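The tidy-home industry would like you to believe that a badly folded tea towel is a moral failing. Drimness, whose weekend course costs $577, promises a "calmer relationship with linen" by the second morning. I went in June, and my relationship with linen is much as it was.

Ada Zanetti, who teaches the course, told our group that good folding saves nearly 80 hours a year. I asked where the figure came from. She said it was widely known.

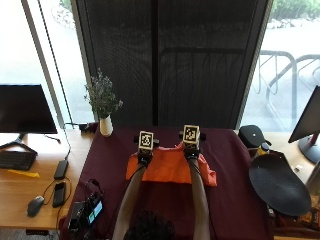 An orange cloth, gathered near its top corners.

My neighbour Ayane Chiba raised three kids and has never folded a fitted sheet. She rolls them into a ball and shuts the cupboard door quickly. Her colour-coded shelves, a gift from a hopeful sister, hold paint tins.

Drimness now plans nine more courses, including one on socks. I've asked for the syllabus and am still waiting.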